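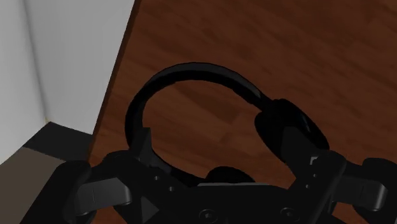 November, 9.40. Backup server Teoh was again complaining of low space on the data volume this morning, so the nightly copy from Fadov stopped at 82 percent. Sibel wants the old machine kept until spring, so I must find the space inside what we have. I did the log reading at my desk and had the call with Melati Goh on over-ear headphones, black ones like the pair on the brown table, and she could hear me well this time. We agreed to clean first and touch the partitions only after.

What was eating the space: old snapshots of the Horine share. The script should keep 2 weeks, but it was keeping everything from the day we renamed the share. It looks for the old name, finds nothing to delete and ends without error. Wahyudi has seen the same on Zatby, he says he corrected it there by hand and did not write it down. Please write such things down.

11.15. Deleted the snapshots older than the limit, oldest first. Got back 286 GB. The volume is 1000 GB on paper, so this is enough for the moment but not for the winter.

Script changed: it now takes the share name from the config file and it stops with a message if the folder is missing. Tested with a false name, message comes by mail as it should.

13.30. Started the Fadov copy by hand. Slow in the beginning – small files, as always – then normal speed. I did not look at it during lunch.

15.50. Copy finished, checksums compared for the first three folders only. The rest I leave to run in the night.

Still open:
Ask Zahira Purba if the scans from the second floor must be on Teoh at all.
Extend the data volume into the unused part of the second disk. Sekar has the boot stick.
Check if Zatby has the correct script or only the hand correction.
Mail alert at 90 percent is too late, I would put it at 80.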